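5 Fitting and caring for the table covering

Read this section before you open the roll. The Sotia covering is supplied as a single sheet with a printed grid and is meant for indoor tables used for sewing, paper craft, model making and similar work. If you bought the Sotia with the Bandero folding table, attach the legs first (section 3) and then come back to step 1.

5.1 Before you start

Check the label on the end of the roll. Sheets marked 702 are cut for the standard top. Sheets marked 2043 are for the extended top and will need a second person to lay them.

Leave the roll in the room overnight with the wrapper off. A sheet straight from a cold garage or the boot of a car is stiff and will not lie flat.

You will need:
a soft cloth and warm water with a little dish soap
a tape measure
a metal ruler and a sharp utility knife
the Dranar edge clips from the accessory bag

5.2 Laying the sheet

1. Clear the table and wipe it down. Crumbs and grit show through as bumps, and dark spills can show as a grey patch.
2. Dry the top completely.
3. Unroll the sheet with the printed side up. Line up one grid line with the long edge of the table, not with the edge of the sheet.
4. Smooth from the centre towards the sides with the flat of your hand.
5. Leave it to relax for 15 minutes, then check the grid line again. Small waves usually drop out in this time. Any that are left can be eased by lifting the nearest corner and laying it back down.
6. Fit 2 clips to each side, starting at the corner furthest from you. Push each clip on until it stops.
7. Trim any overhang with the ruler and knife, cutting away from your body.

CAUTION: Do not use a hair dryer or heat gun to flatten the sheet. Heat shrinks the print unevenly.

NOTE: The grid is a guide for laying out work. It is not a measuring scale, and slight waviness in the lines is normal. Use a ruler wherever the size matters.

5.3 Cleaning

1. Lift off loose dust with a dry cloth.
2. Wipe with warm soapy water, then with clean water.
3. For pencil and light scuffs, use a white eraser and short strokes.
4. For marker ink, use the Tawhiri cleaning spray or plain methylated spirits on a cloth. Test a corner first.

A faint greyish tone will develop over time in the spots where your hands rest. It does not affect use.

CAUTION: Keep hot mugs, irons and glue guns off the covering. Do not cut directly on it – use a cutting mat.

5.4 Storage

Roll the sheet with the print facing out and tie it loosely. Do not fold it. Store it lying down, away from direct sun.
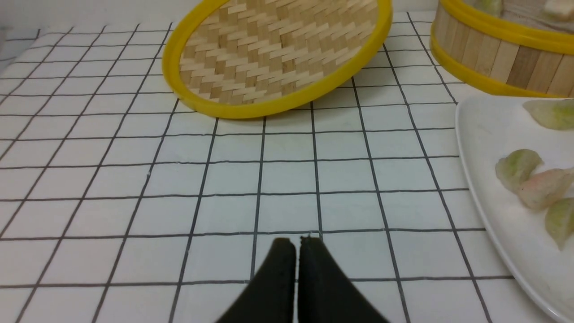

Fig. 5 Grid covering, printed side up, with light smudges.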